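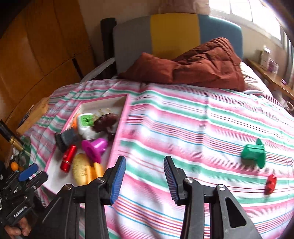 *Candy stripes, a rust-brown quilt and a three-colour headboard in the morning room at Levmont.*

I've slept under plain white sheets for most of my grown-up life, and I couldn't tell you why. Then last October I found a striped set at Sullora, all pink and white and mint green, and I stood there holding it for far too long before I finally gave in – and I'm so glad I did!

Stripes are friendlier than people think. Pick one deep, earthy colour for the comforter (rust is lovely) and let it sit loosely folded at the head of the bed, where you can grab it on a chilly night. A padded headboard in grey, mustard and slate blue ought to fight with all that, but the softer shades seem to settle it down. As for ironing, I gave that up years ago, and a few creases never kept anyone awake.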